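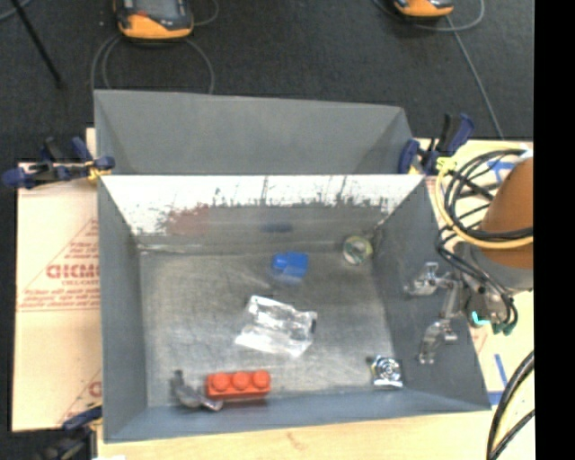 Shivam Malhotra asked, the week before we froze the code, why we were bothering to teach the thing to pick at all when we could just write down where everything goes. It's a fair question, and I owe it a proper answer, so most of this section is that answer.

Figure 1. Our cell with the two metal bins and a small mixed load in the front one.

4.2 Picking from the front bin

Our course project (we called it Celham, after a long argument I lost) had one job: move everything from one bin to the other, with no list of what the things are. In the first weeks we did write down where everything goes. We had a script with fixed poses, and it looked great in the demo video. Then somebody leaned on the table and it was useless. After that we clamped the bins, and we also gave up on fixed poses.

What we ended up with is pretty simple. A small network looks at the view from above and scores a grid of possible grasps, and the arm tries the best one. If the fingers close all the way, we count a miss, lower the score near that spot and try again. Each round gets at most 21 tries. I wanted more, but 21 was what we could fit in a lab slot without getting dirty looks from the Tridel team, who had the room after us.

The load matters a lot more than I expected. A toy brick has flat sides and studs, and the network loved bricks from day one. Tape rolls are fine if you grab across the rim and terrible if you don't. Clear plastic was our enemy all semester! Glare moves when the arm moves, so the best grasp jumps from one fold to another, and our first network (Baluyot, the one from the midterm report) would chase it back and forth until the tries ran out. We fixed part of this by holding the chosen spot for the whole approach – no second guessing on the way down.

Corners were the other headache. Our fingers are not thin, and anything tight against a wall needs one finger between the object and the metal. Baluyot ignored the walls completely and scraped them. The second network, Surnon, gets an extra input that marks the rim and the walls, and it learned to come in at a slant.

We ran 70 rounds for the final comparison, 35 with each network, starting on 2019-08-26 and finishing in September. Baluyot failed to empty the bin in 21 of its rounds. Surnon failed in 14. I'd love to call that a big win, but we dropped the objects in by hand, and I know for a fact that my own drops were kinder than my lab partner's. We should have shuffled who did which network and we didn't think of it until the last day.

So, back to Shivam's question. For a fixed set of parts in a fixed tray I would still write the script – it's faster and you can read it. For a mixed pile, the learned scores saved us from measuring every new thing somebody found in a drawer. Section 4.3 covers the misses one type at a time, starting with the plastic.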